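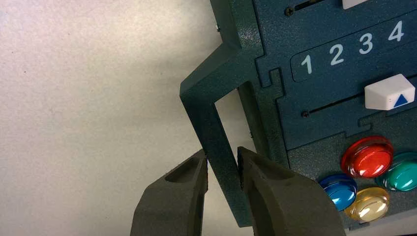
Most complaints about powder coat arrive after the part has been bolted to something. Findley, a job shop that coats small steel and aluminum housings, runs a textured line two days a week, and its line supervisor spends a fair part of those days on the phone explaining film build to customers.

"They ask for a texture as if it were a color," the supervisor said. "Texture is the powder, the thickness and the oven together. If I put it on thin, the pattern opens up and you see base metal in the low spots. If I put it on heavy, it flows out and goes flat."

The shop aims for about 700 hours in salt spray on its pretreated steel panels. Smooth finishes reach that figure without much trouble. Textured ones are less predictable. The supervisor puts this down to valleys in the film, where the coating can be less than half the thickness of the peaks. A gauge reading taken on a peak says very little.

"We take readings in a grid and throw nothing out. Cimano sends us a drawing with one number on it. One number doesn't describe a textured surface."

Edges are the second subject he returns to. Powder pulls back from a sharp corner as it melts, and a part with many notches has many corners. Findley asks for a broken edge on all cut profiles before pretreatment. Parts from Warkus come in already tumbled. Others are deburred by hand, at the customer's cost. 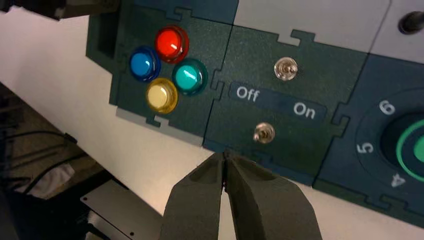 Dark green panels with a textured matte finish and notched seams.

Mating parts raise a separate problem. Coating adds thickness to both faces of a joint, and a fit that was correct in bare metal will bind. "Mask it or cut it bigger," he said. "Filing it afterward breaks the film, and that's where rust starts."

Touch-up he regards as a last resort. Liquid paint in a matched color does not reproduce the pattern, and the patch shows under side lighting. In August the shop stripped and recoated a full rack for Bouzid after a handling scratch on two pieces. The batch had been cured together, and he wanted it to match.

Asked what he would change on incoming drawings, he named the gloss callout. "Gloss meters are built for smooth panels. On texture the reading moves when you turn the part. Send me an approved sample and sign the back of it."

Findley keeps its signed samples in a closed drawer, away from daylight, and replaces them every two years.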